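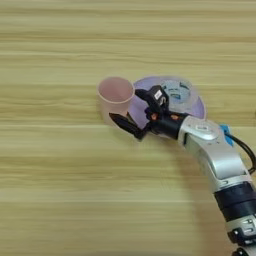 ## Write the table rules down first

A cup and a bowl standing close together on a bare table look like an easy job for a robot arm. I think they are where most shared labs need better rules, and at Tradgate we still have very few.

Our sheet covers the emergency stop and who may enter the cell. It says nothing about how close two plastic containers may stand, or what counts as a failed grasp. Kourosh Moradi scores a nudged bowl as a pass. Jacqueline Renaud scores it as a fail. Over 200 trials that makes our numbers useless to anyone else.

I would add 3 rules. Fix the spacing before the first trial. Stop the run if a finger touches anything other than its target. Log every stop, even the dull ones - the Fleury group skipped this in July and had to repeat two weeks of work.

People say this slows things down. It does, by a few minutes a day. I would still take a slow log over a fast one I can't read, and I'd like the new sheet on the wall before the Prondport arm arrives.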